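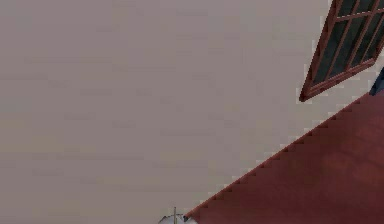
Inside Basidau, our simulated room: pale wall, dark window, maroon floor.

2018-07-02
By Cecilia Quansah

Welcome to the Floston robotics club gallery, term two! I've been promising the parents' list a page like this since May and kept putting it off while I learned how to get stills out of the simulator without crashing it. I'm one of the two mentors, I teach maths the rest of the week, and I'd never touched a robot arm program before last year, so please read everything below with that in mind.

Most of our term has happened on a screen. The students call the simulated room Basidau (a name that came out of a long and silly argument over pizza) and it's where every program gets tried before it goes anywhere near the real arm, which is named Chu. The brief for the Wornovov challenge is simple to say out loud: pick up a small object, carry it across a room, put it down where the judges ask. You get 102 seconds. Our first complete attempt took so long that one of the Year 9s went and made toast.

I'm fond of that room now. The low-res look grew on me, jagged edges and all, and the reddish-brown window has a lattice of panes with nothing but dark behind them, so it always feels like ten at night in there. A few of the kids wanted to spend a whole afternoon putting a proper view behind the glass. I said they could do it after the gripper stopped dropping things. They're still waiting.

The maroon floor has its fans too. It's very easy to tell from the wall, and that matters a lot when you're writing code that has to work out where the floor stops. Our vision group started with the simplest idea going – find the big red area, find its top edge, call that the bottom of the wall – and they were pretty chuffed with it for a week. Then they tried a darker version of the room and the whole thing fell over. Back to the whiteboard! They now check the line against the window sill as well, and the two have to agree before the arm is allowed to move.

If you zoom in on the edges you'll see the little stair steps. We run the pictures small on purpose. The club laptops are old, and a bigger picture means fewer runs in an afternoon. The students logged 1,180 practice runs this term, in a shared spreadsheet with a colour code I have never fully understood (purple is bad, I think, and orange is worse). Somebody's younger brother got into it once and turned a whole month green, which was a lovely morale boost until we noticed.

The part I enjoyed most was watching them argue about angles. Working out which way is up sounds like nothing, and it ate three entire sessions. There was a lot of tilting of heads, and one very patient student sat on the carpet turning a shoebox around while the others called out numbers. I pinched the shoebox for my Year 8 maths class the next morning and it's the best rotation lesson I've taught.

Chu has had a quieter time of it. The wrist joint needed a new servo in May, the first replacement was the wrong size, and the second one arrived in a box with no screws. It's sorted now, and the arm will be back on its bench when we start up again after the break. The plan is to move the best of the simulator programs across one by one, slowest first, with me standing next to the off switch.

We've got 13 students signed up for next term and could squeeze in a couple more. No experience needed, and you don't need your own laptop, though if you have a spare one gathering dust we'd love to hear from you. Bring a snack and a jumper as well – the heater in our room makes a lot of noise and very little heat.

A big thank you to everyone who drove kids home after the late sessions, and to whoever left the box of mandarins by the door. I'll add more pictures over the holidays once the vision group has picked its favourites. They've asked for a vote, so it could take a while.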